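I've been making Angeliki Gkikas's lemon oat slice for years now, and my kids will eat it for brekkie, lunch and arvo tea if I let them. You don't need a mixer — just a bowl and a wooden spoon.

1. Heat the oven to 180 and line a slice tin.
2. Melt 200 g butter with 50 g honey, then let it cool while you zest 3 lemons (the zest is what makes it, so don't be shy!).
3. Stir in two cups of oats, a cup of self-raising flour and half a cup of brown sugar.
4. Press it down hard with the back of the spoon and bake for about 30 minutes, until the edges colour.

Leave it in the tin till it's properly cold or it'll crumble on you. I learnt that one at the Plolton school fete, and we ended up selling it by the cup as muesli. 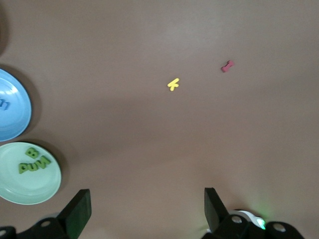 **Serving and storing**

Cut it small, it's rich. I put ours out on plastic plates, and whatever's left goes in a tin on the bench for up to four days.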